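June
By Maricel Sison

The council in Gerkdale wants to close the reading room on Saturday afternoons. The saving is put at £2,000 a year. I think it is a poor bargain, and I say that as someone who pays council tax and would like to pay less of it.

Saturday afternoon is when people who work all week can go. My neighbour Ronaldo Lagman drives for a bakery and is in bed by eight most nights. He reads the papers there after lunch, then takes home a couple of westerns. Under the new hours he would have to choose between the library and his sleep.

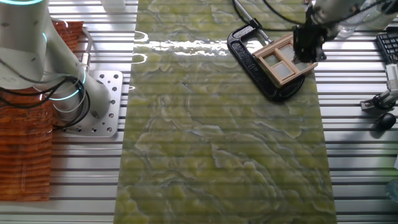
The council says everything can be done online. Some of it can. You can renew a book from your kitchen, if you have a computer and know your card number. You cannot sit at a big table with the old parish maps, and you cannot ask the person at the desk which form you need for a bus pass.

I went to the meeting at Belmonte Hall. There were 80 chairs and people were standing at the back. Councillor Gerardo Castillo listened politely and told us the budget was fixed. Budgets are fixed by councillors, so I did not find this much of an answer.
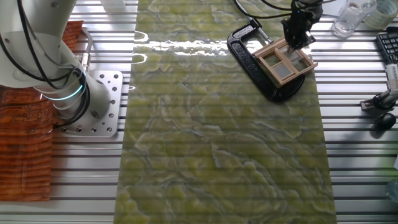 If money has to be found, shut on Tuesday morning instead. I have been in on plenty of Tuesdays and had the place nearly to myself — pleasant for me, but hard to defend. The vote is at the end of the month and letters can be handed in at the front desk until then.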